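The Second Quote

Declan Ormsby had sent two quotes, and Eglė Vītola read the cheap one first because she already knew she would hate the other.

"Sixty grippers," she said. "Who needs sixty?"

"Celldale does, if we take the whole contract." Declan had his coat on. He always had his coat on when he asked for money. "A thousand hours of household handling. Beds, drawers, kitchens. You can't do that with the two we've got."

"I can't do it with sixty if I can't pay the people holding them."

He gave her the look he had given her in October, when he wanted the van. The van was now parked behind the Illby office with a flat tire.

She turned the page. The man from Faulkner had listed spare finger pads at 236 a box and left out how long a box would last. She had asked him on the phone and he had said it depended on use. Everything depended on use. She had bought a dishwasher once on the same advice.

"Show me what they do," she said. "I don't want the brochure. Show me a job."

Declan pushed his laptop across the desk.

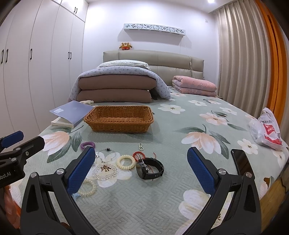

Bedroom task, small items and basket.

Eglė looked at it for a long time. Blue pads, a wristwatch, bracelets, a hair tie the color of grape soda. Past them was the basket, with nothing in it.

"That's a flowered bedspread," she said.

"It's a bedroom."

"My aunt has one like it. Everything catches on the stitching." She tapped the screen over the thin bangle. "Can it pick that up?"

"Sure."

"Have you seen it pick that up?"

He took a moment to button the coat. "Ginell says the pads are rated for it."

"Ginell sells the pads."

"They're good pads, Eglė."

She found a pencil and crossed out the sixty. She thought about writing ten, then thought about the van – and the tire – and wrote four. Next to it she put, in small letters, pads included, and underlined included.

"Celldale won't sign for four," Declan said.

"Then they can lend us the other fifty-six."

He picked up the laptop and stood there holding it open against his chest, the bedroom facing her.

"Ask him about the bangle," she said, and reached for the second quote.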